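Forum d'entraide Podadville — Rubrique Automatisation et cellules robotisées

Cellule bibras de conditionnement : arrêt en défaut d'effort lors de la mise en sac, sans message exploitable

Flovton

Bonjour,

Notre service exploite une cellule de démonstration équipée de deux bras montés sur un même rail, chargée de préparer des commandes à emporter : le gobelet muni de son couvercle est placé dans un porte-gobelets en pulpe moulée, l'ensemble est descendu dans un sac en papier, puis le papier rose est ajouté. Le superviseur est Drorwood, dans la version livrée avec la cellule.

Depuis la reprise des essais, le bras droit s'interrompt au cours de la mise en sac. Le superviseur signale un dépassement d'effort sur l'axe du poignet et coupe la commande de ce seul bras. Le bras gauche, pour sa part, poursuit sa trajectoire jusqu'au point suivant. Lors du dernier incident, il est venu heurter le sac, dont une anse s'était prise dans la pince opposée. Aucun opérateur ne se trouvait à portée, mais la situation nous paraît contraire à l'analyse de risques qui nous a été remise.

Le défaut est apparu 10 fois sur une série de 80 cycles. Il ne se produit jamais lorsque le sac est retiré de la table et que les mêmes trajectoires sont exécutées à vide. Le seuil d'effort n'a pas été modifié.

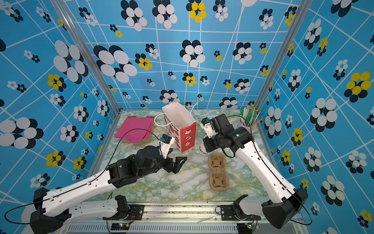
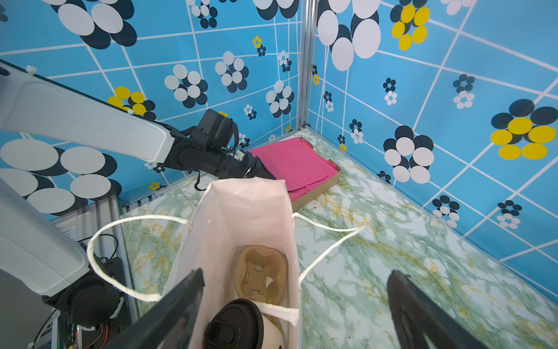
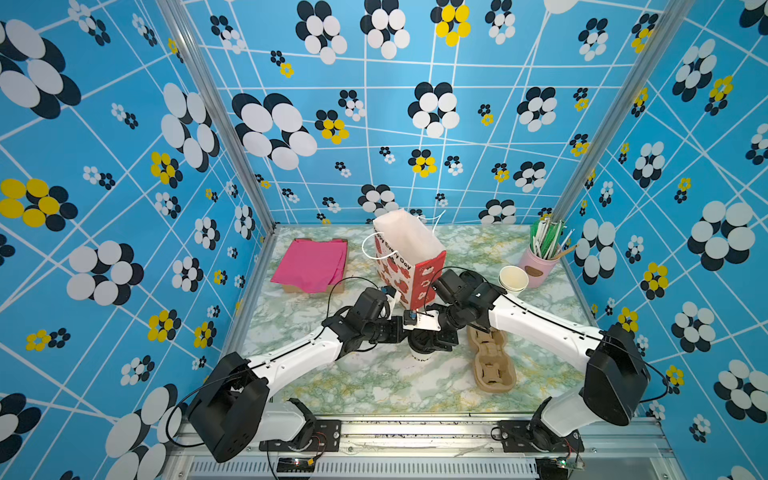

Nous souhaiterions savoir, d'une part, si un paramètre de Drorwood permet d'arrêter les deux bras dès que l'un d'eux passe en défaut et, d'autre part, si d'autres exploitants ont rencontré cette difficulté avec des sacs à anses en cordelette. Le fournisseur nous a conseillé d'augmenter le seuil. Nous n'avons pas donné suite à cette recommandation en l'absence de justification écrite.

Avec nos remerciements.

Pascual — Service technique

Bonjour,

Votre décision de ne pas relever le seuil est fondée. Un dépassement qui disparaît à vide correspond le plus souvent à un contact réel, et l'augmentation de la limite aurait pour seul effet de retarder l'arrêt.

S'agissant de l'arrêt simultané, les deux bras sont déclarés par défaut comme des groupes indépendants. Il convient de les réunir dans un groupe d'arrêt commun, depuis le menu de configuration des axes, puis de redémarrer le superviseur. La modification n'est pas prise en compte à chaud, et l'écran affiche néanmoins la nouvelle valeur, ce qui a déjà induit en erreur plusieurs exploitants. Nous vous invitons à vérifier le résultat en provoquant un défaut à vitesse réduite, sac retiré, cellule dégagée.

J'attire toutefois votre attention sur le point suivant : ce groupe d'arrêt est une fonction logicielle. Il ne remplace en aucun cas le circuit d'arrêt d'urgence, lequel doit couper l'alimentation des deux bras quel que soit l'état du superviseur. Si votre circuit ne coupe qu'un seul bras, la cellule doit être mise hors service jusqu'à sa remise en conformité.

Concernant l'anse, la temporisation entre l'ouverture de la pince et la remontée est réglée en usine à 400 ms. Sur une installation comparable, nous l'avons portée à 800 ms et avons ajouté un dégagement vertical avant toute rotation du poignet. Les accrochages ont cessé, au prix d'un cycle plus long. Ces valeurs sont propres à notre matériel et demandent à être validées sur le vôtre.

Merci de joindre le journal complet des axes si le défaut persiste — l'export abrégé ne contient pas les courants moteurs.

Utilisateur_invité

Même défaut chez nous, avec un autre modèle de sac. Nous avons rabattu les anses vers l'extérieur et les avons fixées avec un morceau d'adhésif. Cela tient. Je ne me prononce pas sur la question de l'arrêt.

Flovton

Bonjour,

Le groupe d'arrêt commun a été activé et contrôlé à vitesse réduite : les deux bras s'immobilisent désormais ensemble. Le circuit d'arrêt d'urgence a été vérifié le même jour et coupe bien les deux alimentations.

La temporisation n'a pas encore été modifiée. La fixation des anses par adhésif n'a pas été retenue, le sac devant être remis en l'état au destinataire. Le journal complet sera versé à cette discussion dès que la prochaine série d'essais aura été effectuée.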